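The ferry to Kedley leaves at 7 in the morning, and I'd urge you to be on it, bleary eyes and all, because the light over the harbour at that hour is worth every yawn. We went in November, when the summer crowds hadn't yet arrived and you could still get a table at the Holloway without booking (order the flathead, and don't be shy about asking for extra chips!).

From the jetty it's a 12 kilometre walk to Flarkard along the old stock route, mostly flat, with a good stretch of paperbark shade in the middle.

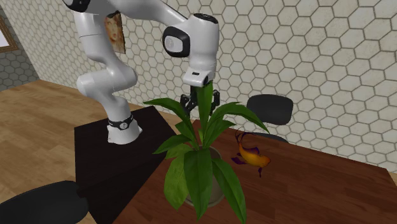
Long, glossy leaves in a potted plant on a reddish-brown wooden table.

Our guide, Ville Jääskeläinen, came out from Finland for a fortnight's birdwatching and has never quite got around to leaving. He'll happily take you up the 388 steps to the Samard lookout – slowly, with plenty of stops for honeyeaters and a thermos of tea – and have you back in time for the evening boat.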